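Plilo Microfibre Cloths, Pack of 18: Long-Term Review

By Margaux Bouvier
Filed under: Cleaning, Household basics

I bought these in April to replace a drawer of old tea towels and half-dead sponges. They have been in use every day since, mostly in the kitchen, with a few kept back for windows, the bathroom and the car. I paid full price. The pack has been through 57 washes, which I know from pencil marks on the inside of the utility cupboard door.
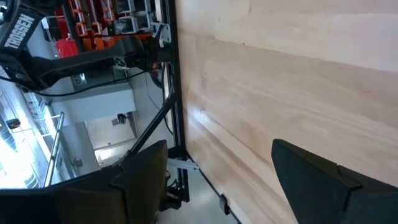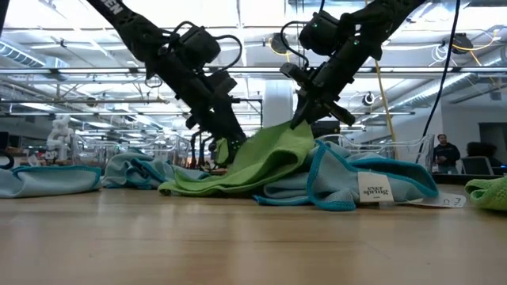

The pack comes in a cardboard sleeve with a paper band. Mine had a mix of blues and greens, and the shop page says colours vary, so you can't choose. They are all the same cloth with the same pile on both sides. Plilo also sells a waffle type for glass and a thicker one for cars, and neither of those is covered in this review.

First wash

Wash them before you use them. Straight out of the sleeve they push water about and leave a fine fluff behind, mainly on dark surfaces. I did one wash at 40 with a small amount of liquid detergent and nothing else in the drum. The filter had a fair bit of lint in it afterwards. A second wash brought out very little, and I haven't had a problem with fluff since.

The green dye ran slightly the first time. The rinse water was tinted and a white flannel that had got in by mistake came out the colour of weak mint tea. It didn't happen again, but I would keep them away from whites for a couple of washes.

Dry dusting

Very good. A dry cloth picks up dust from shelves and skirting boards and holds on to it, so you can do a whole bookcase before going outside to shake it. On picture frames and lampshades it is better than a feather duster, which in my experience moves the dust to the next shelf down. On a television screen it is fine if you go lightly.

It does catch on rough surfaces. We have an old pine chest with a splintery back edge and the cloth snags on it every time. Three of the pack now have pulled loops from that chest. They still work.

Wet wiping

This is what I use them for most. Wrung out hard in warm water, one cloth will do the hob, the worktop and the front of the cupboards, with a rinse in between. Grease needs a drop of washing-up liquid. The packet says you can clean with water alone and for tea rings, crumbs and fingerprints that's true. For a splattered hob it isn't, or it takes so long that I would sooner use the soap.

They hold a lot of water. I tipped a full mug of tea over the kitchen table in the first week and one cloth took up nearly all of it. The trade-off is that a soaked cloth is heavy and slow to wring, and if your hands are weak or sore you may find that hard going. My mother-in-law has arthritis in both thumbs and went back to her thin cotton ones after a fortnight.

Wooden furniture

I had a few questions about this after my earlier piece on table oils, so I'll go into more detail.

On a sealed or varnished table, a damp cloth followed by a dry one is all you need. I have seen no dulling or fine scratching on ours. The thing to watch is grit. Microfibre hangs on to small hard bits, and if you've just wiped a windowsill or a hallway floor and then go over a table with the same cloth you can mark it. I keep the table cloths in a separate basket and they don't leave the kitchen.

On oiled wood, go with the grain and don't leave the cloth sitting on the surface wet. I left one bunched up by the fruit bowl overnight and there was a dull patch in the morning. It went after a light rub with oil.

For putting oil on, I would not use these. They drink it. You lose a good part of what you pour out, and once a cloth is full of oil it will never be right for anything else. Old cotton sheeting is better and costs nothing. Please also remember that rags with drying oils on them can heat up on their own. Lay them out flat outdoors until they are stiff, and don't ball them up in a bin.

Glass and mirrors

Average. With a damp cloth and then a dry one you can get a window clean, but there is usually a faint smear in low sun. The waffle sort does this better and so does newspaper. On the bathroom mirror, where I am less fussy, they do well enough. On taps and chrome they are very good, and a quick dry wipe after a shower has cut down the limescale on ours by a lot.

Washing and drying

The rules are short. No fabric softener, no bleach, nothing hotter than 60, no tumble drying on high. I broke the softener rule once by accident and the whole load went slippery and stopped absorbing. Two hot washes with no detergent put it right.

I use Jandeck liquid, unscented, half a cap. Powder works too but I found specks of it caught in the pile in cold weather.

They dry quickly on a line and reasonably quickly over an airer. Don't dry them on a radiator that runs very hot. One of mine has a stiff, shiny stripe across the middle from that, and the stripe no longer picks anything up.

If you wash them with towels they come out covered in cotton fluff, and getting it off is a tedious job with a lint roller. I wash them with other synthetics or on their own. A full pack makes a small load, so I tend to save them up in a net bag that hangs on the back of the door. They need to be dry before they go in the bag or they smell.

On the subject of smell, the kitchen ones do get it eventually, like any cloth. A wash at 60 clears it. I did try soaking them in vinegar first and couldn't tell the difference.

How they have lasted

After 57 washes the pile is flatter than it was, and the cloths feel thinner in the hand. Absorbency has dropped a little. I tested a used one against an unused one that had been at the back of the drawer and the unused one picked up a spill in one pass where the old one needed two.

The edges are where I would like to see an improvement. They are overlocked with a thin thread, and on four of the cloths it has started to come away at a corner. You can snip it and carry on, but once it goes it keeps going. The blues seem to have held up better than the greens, though I can't think why that would be and it may be chance.

Colours have faded slightly. None has shrunk.

Compared with others

Stirnow makes the cloth most people will compare this with. It is thicker, has a proper bound edge and costs a good deal more for each cloth. I have two of them, both older than the Plilo pack, and the edges are still sound. They take longer to dry. If you only want a few good cloths for furniture and the car, I would buy the Stirnow.

Xue cloths are the cheap ones you find in big bags by the till. I've been through several bags over the years. They are fine for cleaning bikes, shoes and barbecues, and I don't mind throwing one away. They shed for longer and the pile is uneven, with some cloths in the bag noticeably thinner than others.

The Plilo sits in the middle, and for general kitchen use it's the one I reach for.

A word about plastic

These are polyester and polyamide, and they lose fibres in the wash. A washing bag made to catch them helps, as does washing cool and less often. If this matters a lot to you then cotton or linen cloths are the better choice, and for wiping down a worktop the difference in results is not large. I use cotton for drying dishes and always have. Microfibre squeaks on plates and I can't stand the feeling of it.

Plilo says the sleeve is recyclable, and it is plain card, so I see no reason to doubt it. The cloths themselves can't go in our council's textile bank. I asked.

Good points

Picks up dust very well when dry
Holds plenty of water
No softening or shrinking of the fabric at 60
Enough in the pack to keep separate sets for separate rooms

Bad points

Edge stitching is weak
Smears a bit on glass
You can't choose the colours, which is a nuisance if you like to colour-code
Greens may run in the first wash

Score: 7 out of 10

I would buy them again, and I would pay slightly more for the same cloth with a better edge.

Comments

Ye-seo Min
Thanks for this. Did you have any trouble with them sticking to dry hands? I can't bear that catching feeling in winter.

Margaux Bouvier
Yes, they catch, the same as all of them do. I wear rubber gloves for wet jobs anyway, and for dusting I put on hand cream first and wait 10 minutes. The Stirnow is no better for it.

Ye-seo Min
That's useful, thank you. I'll get a pack for the bathroom and stay with cotton in the kitchen.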